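Ticket: play kitchen set, missing pieces and oven door
Opened: 17/08/2024
Product: Vollia play kitchen, bought through Juvari
Status: waiting on customer

Your first reply said the set is complete and that I should "check the packaging again." I did, and I doubt a third look will change much. I have put the small pieces out on the table so we can stop guessing.
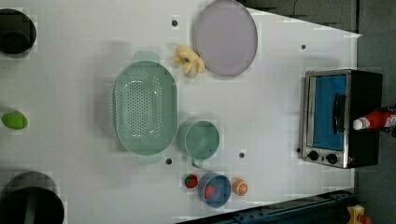
Akgül
Customer, 2 replies

The listing promises a pot lid and a second plate. I have one plate, the lavender-gray one, and no lid of any kind. The colander, the measuring cup and both strawberries are fine, so please don't send those again.

Then the toaster oven. The door sticks when my daughter pulls the handle. Support suggested leaving it open for 15 minutes — I tried it, and it still sticks. I'm not sure what that was supposed to do.

You also asked whether the ketchup is yours or from another set. I can't tell from the order page, which only says "sauce bottle." Compare the label with your parts list.

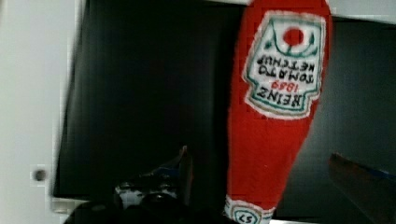 Ketchup bottle, Heinz label, upside down

If it isn't in your list, say so and I'll ask Zakeo, where the other play food came from. The lid, the plate and the door are still open. Please don't close this ticket again until they are answered.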